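Home › Workshop › Benches & Surfaces › Reviews
Home | Reviews | How-To | Plans | Forum | Sign in
We use cookies to remember your preferences. Accept | Manage settings

Brendent Bench Top and Britico Plank Panels: Long-Term Review

So I've lived with this combination for a full year now, November to November, and a few of you asked in the comments on my shelving post whether I'd buy the same stuff again. Short answer: the top yes, absolutely, in a heartbeat. The wall panels... mostly yes, with some grumbling.

Quick rundown of what I bought. The top is the Brendent in the light finish, the yellowish tan one with the fine straight grain. The walls around it are Britico plank-pattern panels in the dark color with the red streaks. I put them on three sides, back and both ends, so the bench sits in its own little bay with the front open. The corner posts and side rails are grooved metal profile, which I ordered separately from Hartono, and they were the least exciting part of the order and probably the best made.

Let's start with the top, since it's what I touch every day. It arrived well wrapped, with foam on the corners and a sheet of paper across the face that I've kept and used as a pattern template about a hundred times. One edge had a tiny ding, which I turned to the back and covered with the trim strip, and I have not thought about it since until writing this sentence. The surface is smooth but it isn't slick. A sheet of sandpaper stays put if you lean on it a little, and small screws don't go skating off the front when you bump the table (my old bench was terrible for that – I'm still finding washers under the dryer).

The light color was my big worry. I'm a coffee person, and I put my mug down wherever there's a gap. I've wiped up plenty of rings with a damp cloth and none of them stayed, although I did leave a blob of dark stain on there overnight once and that one is now a permanent resident. Brendent says to wipe spills promptly. They're right! I also nicked it with a chisel in the first month. A bit of fine paper and a dab of paste wax and I can only find the nick with my fingernail.

What I love most is how easy it is to see things on it. Black screws, little springs, pencil offcuts, that one clip you always drop – they all show up against the tan. I didn't plan for that at all. I picked the color because it was the cheaper one and in stock.

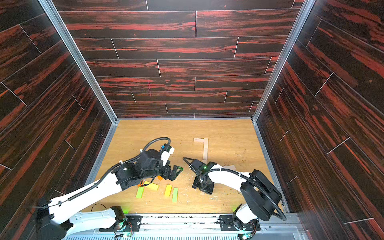
Now the walls. I'll say right away that my friend Benvinda Torres thinks they look like the inside of a steakhouse, and I can't argue with her very hard. The pattern is bold. It's near-black and dark brown with streaks of red and orange-red running along the planks, pale lines between the rows, and short white joints staggered along them like real boards. On the sample chip it looked like a moody walnut. Three walls of it is a different experience, and for the first week I was pretty sure I'd made a mistake.

It grew on me. With the light top in front, the dark walls sort of drop away and your eyes go to the work, and I find it restful in the evening. If your shop is dim already, though, think hard before you put this on three sides. I ended up adding a second lamp, and I'd have been happier knowing that before I spent my budget. One dark wall at the back and something pale on the ends would be a nice compromise.

Those pale joints are my main gripe. They're part of the pattern, and they're bright enough that if you hang a panel the least bit out of level, you will see it forever. My left end panel was off by a hair and the rows didn't meet the back wall properly, so down it came and up it went again. Take your time with the level. Start with the back wall, get that dead right, then bring the end panels in to match the rows. Doing it the other way, like I did, cost me a whole afternoon and most of my good mood.

Cutting them was easy enough. A fine-toothed blade, painter's tape along the line, face side up with a hand saw. I had some chipping on the first cut and next to none after I slowed down. The off-cuts I've been using as glue-up boards, and dried glue pops right off the face, which makes me think the panels will hold up fine to whatever I splash on them.

The Hartono profile deserves a few more words. The long grooves run the full length of each piece, and they take the usual sliding nuts, so you can bolt on brackets and lamps pretty much anywhere without drilling. The cut ends were square and clean. The bag of hardware was two nuts short, and when I wrote in, a fellow named Ignacio Cuesta mailed me a fresh handful without asking for photos or a form or anything. That sort of thing sticks with me. I'd order from them again on that alone.

Money talk. The top was $84 on sale, and I'd have paid full price. The panels came out to more than that once I'd bought enough for three sides plus a spare, and you do want the spare. I looked hard at the Flestix top before I ordered. It's thicker and it's rated for 1000 pounds, which sounds great until you remember that I build birdhouses and fix lamps. If you're putting an engine block on your bench, go look at that one.

A few things I'd change. I wish the top came with a matching strip for the back edge. I used a plain gray one to cover the gap at the wall and it does the job, but crumbs and sawdust do collect along it and I'm in there with a brush every couple of days. I also wish the finish guide were printed on something sturdier than tissue paper. And Britico, please, put the panel direction on the back of the panel. An arrow! One little arrow would have saved me so much flipping and squinting.

Top: buy it, wax it, keep the stain off it. Panels: get a few samples, prop them up together where they're going to live, and look at them at 8 p.m. with the lamps on before you order.

Filed under: workbenches, wall panels, small shop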